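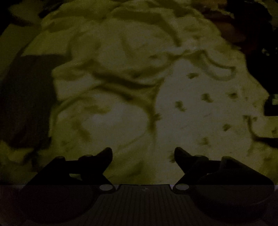

Rumpled pale fabric in low light.

Poker > Bankroll > How to keep a session log

How To Keep A Poker Session Log (And Stick With It)

Posted 6 January 2022

I get asked about this one a lot, so I thought I'd finally write it up properly. How do you keep a record of your poker sessions without it turning into a second job?

I'll tell you how I do mine. It's a very plain spreadsheet and it takes me a minute or so at the end of the night. You could use a notebook just as well, and I did for years until I spilt tea on it.

What to write down

Start with the date, the site or card room, the stakes, your time in and time out, what you bought in for and what you left with. Those are the columns you want on day one. Please don't add any more yet! My first log had a column for my mood, one for the weather and one for what I'd eaten, and I gave up on it inside a fortnight.

If you play on more than one site, give each its own short name. I play mostly on Vendex with a bit of Titeo when the tables are quiet, so mine just say V and T.

Put every top-up in as well. It's very easy to sit down with 40, add another 40 an hour later and then only remember the first one. Your log will be telling you fibs from then on.

When to fill it in

Do it before you shut the laptop or, if you've been playing live, before you start the car. I used to leave it until the next morning and I'd always be a bit kinder to myself than I deserved.

Write in your start time when you sit down, too. Guessing it afterwards doesn't work. I once put down two hours for a session at the Kavov card room and then found my parking ticket, which said nearly five.

Working out your hourly rate

Add up your results, add up your hours, and divide the first by the second. Let's say you're 430 up after 40 hours. That's 10.75 an hour, which would be very nice, but I wouldn't go handing in your notice. Forty hours is nothing at all in poker.

My own log had 739 hours in it when I last looked, all at the same stakes, and the number at the bottom still wobbles more than I'd like. It dropped by a third last August and it took me until the end of autumn to get it back.

Keep cash games and tournaments on separate sheets. For tournaments I write down the entry fee, any rebuys, the size of the field and where I finished, and I don't bother with an hourly rate.

Adding notes

Once you've kept the basic log going for a month, add one column for notes. Mine are short. "Called too wide on the river, twice." "Stayed on after midnight, silly." Then every few weeks I sort by result, read the notes next to my worst sessions and see what keeps cropping up. With me it's nearly always tiredness.

There are apps that do all this for you. I tried Boychuk for a while and it was fine, with nice graphs, but I kept checking the graph in the middle of a session and that did my game no good whatsoever. If you can leave yours alone until you've finished playing, go for it.

And if you miss a session, put it in as best you can, mark it with a star and carry on with the next one.

2 comments | 40 shares

Contact | Copyright | Back to top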